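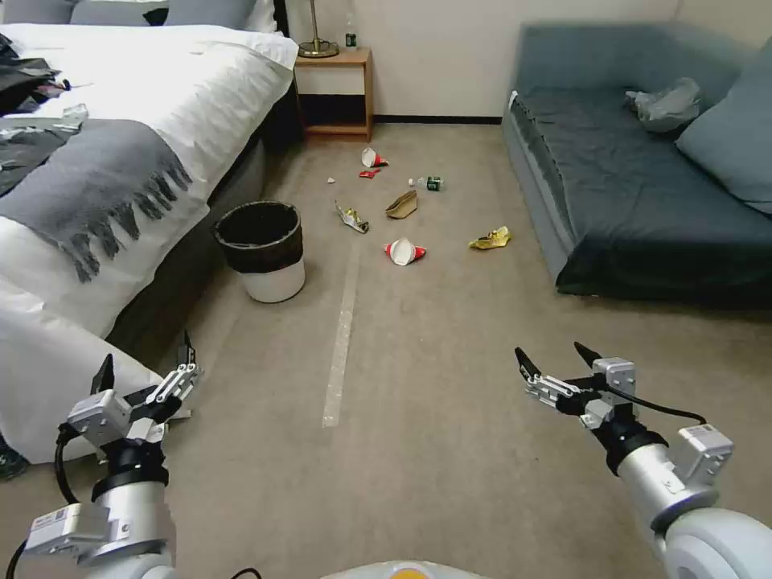 Letting out the spare room: your questions answered

Posted in June by the woman who writes Cluston Spare Room

Print this page | E-mail this to a friend

I've been letting out our back bedroom in Cluston for long enough now that the same questions keep landing in my inbox, so I've put the answers in one place. I'm not a lawyer or an accountant, I just have a room and a lot of opinions about mattress protectors!

How did you get started?

By accident, really. My cousin's wedding was at the Akitz, the hotel down by the river, and they ran out of rooms. We put up two of the guests (friends of the groom, very polite, ate all the jam) and they insisted on leaving money on the kitchen table. The next month I listed the room properly and had my first booking by the Friday.

Do I need permission?

It depends where you live and whether you own, rent or have a mortgage. If you rent, ask your landlord first and get the answer in writing. If you have a mortgage, ring the lender. If it's a flat, dig out the lease as well, as plenty of them have a line about paying guests tucked away near the back. Mine was a short phone call and a longish wait on hold.

What about insurance?

Ring them too. Ordinary home insurance may not cover paying guests, and you don't want to find that out with a leak coming through the ceiling. My premium went up by £51 a year, which I grumbled about for a week and then forgot.

How much did it cost to set up?

I gave myself £500 and went over it. Most of that was the mattress. I'd do the same again, because people will forgive an ugly lamp but they won't forgive a bad night's sleep. Everything else can come second-hand. I got a bedside table from a house clearance in Visness for £17 and it's the thing guests ask me about most.

White bedding or coloured?

White, every time, and I say that as someone who loves a loud duvet cover. You can wash it hot, you can replace one piece without the rest looking odd, and guests seem to trust it. I have three full sets: one on, one in the wash, one in the cupboard. Two wasn't enough (ask me about the week the washing machine died). If you want a bit of colour or something cosy, put a throw on top. Just check the label before you buy, because I once had a lovely fringed one that was dry clean only and it drove me up the wall.

Carpet or hard floor?

We've kept carpet upstairs. It's quieter when somebody comes in late and it's kinder on bare feet. It does mean hoovering properly between guests, under the bed and all, and I keep a bottle of stain remover on the landing. A beige sort of brown hides more than you'd think.

How long does a changeover take you?

If I'm on form, the morning. I strip the bed, get the wash on, go round with a bin bag, then dust from the top down and do the floor last. I used to do the floor first, goodness knows why. Checkout is at ten and nobody new arrives before four, and I don't budge on that however nicely people ask. Well, I budged once.

Do you do breakfast?

Not a cooked one. There's a tray with cereal, bread, butter, tea and a bag of Carrilho coffee, which is roasted a few streets from us and smells wonderful. I ask about allergies when people book. In the early days I was frying eggs at half six for a man who then had to run for his train, and I decided that wasn't for me.

What's the worst guest you've had?

I've had 103 bookings and only one I'd call bad. They smoked out of the window and said they hadn't. The rest have been anything from fine to lovely. Somebody left a whole wheel of cheese in our fridge as a thank you.

Do you put a lock on the door?

Yes, on the inside, a simple one you can turn without a key. Guests sleep better and so do I. Our own bedroom has one too.

How do you deal with tax?

I write down everything that comes in and everything that goes out in a spreadsheet, on the day, or I forget. There may be an allowance you can use when you let a room in your own home, so look up the current rules or ask someone qualified. Please don't take it from me.

Can I ask you something that isn't here?

Of course. Use the e-mail link at the top. I answer most evenings once the tea things are cleared, though I'm slower in summer when the room's busy.

Sign up for the newsletter and I'll send you my changeover checklist. You can unsubscribe at any time.

This site uses cookies. By carrying on reading you agree to our use of cookies. Accept | Find out more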